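Unit 5 notes: Packaging and returns in small mail-order businesses

March 2022. Read these before the worksheet. The case firm is Durnik, a mail-order seller of teapots and jars.

**1. What a carton costs**

The price on the supplier's invoice is the smallest part. A carton also takes up shelf space, has to be put together, needs tape and filler, and sets the shipping rate through its outside size. Carriers charge by weight or by volume, whichever comes out higher. A light teapot in a big carton is billed as if it were heavy.

Durnik bought cartons in lots of 500 from Bedavar, all one size. Small orders went out with a lot of paper around them.
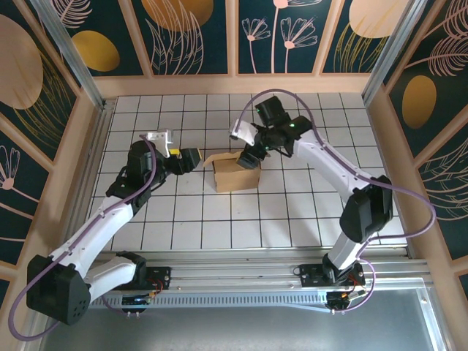
Kontogiannis, in the reading packet, objects that one size is often the right choice for a small seller: fewer mistakes at the packing table, one item to reorder, and less money tied up in stock. Keep this objection in mind for question 2. It holds best when the products are close to each other in size, and Durnik's were not.

**2. Flat stock and assembly**

Cartons are normally delivered flat. Flat stock saves space but moves the labor to the packing table. Two habits are common:

- Make up cartons ahead, in quiet hours. Fast at peak times, but the made-up cartons fill the room.
- Make up each carton as the order comes in. Slower per order, little storage.

Durnik switched from the first to the second when the rent went up. Packing slowed down, and the firm moved its daily cutoff 15 minutes earlier to make the truck. 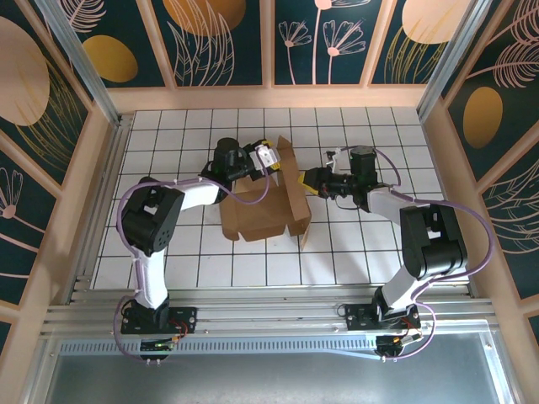
*Fig. 2. Cardboard box, partly unfolded.*

**3. Returns**

A returned item usually arrives in the carton it went out in. Whether that carton can be used again depends on the board, the tape and how the customer opened it. Crushed corners are the usual reason to reject one — the strength of a carton is mostly in its corners and edges.

Durnik's rule was to flatten every returned carton and sort later. The sorting fell behind, and the flat ones ended up mixed with new stock. 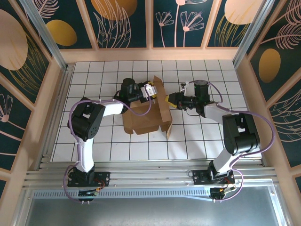

*Fig. 3. Box flattened and partially folded.*

The second reading, on Ikovov, describes a different rule: inspect at the door, keep or recycle on the spot. It takes longer per parcel but leaves no pile.

**Worksheet, due April 11**

Work out the billed weight for the orders in Table 1, then say which of them would be cheaper in a smaller carton. Show the steps. For question 2, one page is enough.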